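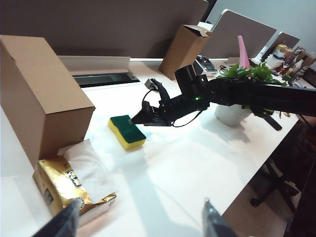
Sponge, box and foil packaging on a white desktop, with a potted plant behind.

Cleaning a White Desktop: Sponges, Residue and What to Keep Off the Surface
Trona Workroom Notes, surface care

White tops show everything. Graphite, box dust, tape residue and tea rings that would disappear on a walnut finish are visible from the doorway. The methods below apply to laminate, melamine and factory-painted desktops. Oiled wood and unsealed stone need a different approach and are covered on their own pages.

Which side of the sponge

The common two-layer kitchen sponge has a foam base and a scouring pad bonded to it. The foam side is the working side for desks. It holds water, releases it slowly and does not mark a sealed finish.

The green pad is a different matter. On most standard sponges it contains abrasive mineral particles, and it will dull a gloss top in a few strokes. The damage shows as a hazy patch when light crosses the surface at a low angle. It cannot be polished out of melamine. Use the green side on enamel pans and oven racks. If a desk needs more bite than foam, use a pad sold as non-scratch and test it on the underside of the top first.

Keep desk sponges and dish sponges separate. Cooking grease carried over from the sink leaves a film that attracts dust. Clip one corner off the desk sponge so it can be identified.

Routine wipe

Clear the top completely. Lifting items one at a time and wiping around them leaves a ring at every base.

Dry dust first with a microfiber cloth. Grit dragged under a wet sponge scratches as badly as the green pad.

Mix 300 ml of warm water with two drops of plain dish soap. More soap means more rinsing. Dip the foam, squeeze until it stops dripping, and wipe in overlapping straight passes from the back edge to the front. Rinse the sponge after each third of the desk. Go over the top again with clean water, then dry with a second cloth. Pay attention to the front edge and any cable cutout, where water can get under the edge banding and swell the board.

Ink and tape residue

For ballpoint, dampen a cotton pad with 50 percent isopropyl alcohol, hold it on the mark for 8 seconds and lift. Repeat with a fresh face of the pad. Rubbing spreads the ink. Do not use alcohol on painted tops without a test; some water-based paints soften.

Tape residue responds to cooking oil. Apply a thin coat, wait 14 minutes, roll the softened adhesive off with a fingertip, and wash the area with the soap mix. A citrus remover such as Zatex is faster but leaves its own film and has to be washed off in the same way.

Melamine foam erasers take off scuffs that soap will not. They are a fine abrasive despite the soft feel. Limit them to spot use on matte finishes.

Cardboard boxes

Corrugated boxes are hard on a white top. The underside picks up grit in transit, and sliding a full box across the desk produces long parallel scratches. Lift it on and lift it off. If a box has to stay for a while, set it on a sheet of kraft paper or a felt mat.

Plain brown board can also leave a tan stain when the surface beneath it is damp. Let the desk dry fully before putting a box back. Fresh stains usually come up with the soap mix. Older ones may need a baking soda paste, applied with the foam side and very light pressure.

Foil packages and tissue

Sort these before wiping. Plain white tissue paper is worth flattening and keeping for packing glassware, but keep it away from a wet surface, where it breaks up into lint. Colored tissue can bleed and should never touch a damp white top.

Foil-faced packages are often a plastic laminate and are then not accepted with household paper or metal. The scrunch test gives a fair indication: crush the material in one hand and let go. Pure foil stays crushed. Laminate springs back. Shake out any crumbs or powder over the bin, fold the torn end inward and discard according to local rules.

Potted plants

A white glazed ceramic pot looks clean on top while the unglazed foot ring underneath scratches the desk. Turn the pot over when repotting and check. Stick four felt or cork dots to the ring, or stand the pot on a saucer with a smooth base. The Van Acker cork discs are thick enough to allow air under the pot. Lift the saucer weekly and wipe beneath it.

Take decorations out of the foliage before watering. Paper and card ones wick water up from the soil, and the dye runs.

Sponge storage

Rinse, squeeze and stand the sponge on its long edge in a ventilated holder. The Zesari wire rack works, as does a binder clip used as a stand. Left flat on a desk, a wet sponge holds water against the finish along its whole face. Replace it when the foam tears or the pad starts to lift at the corners.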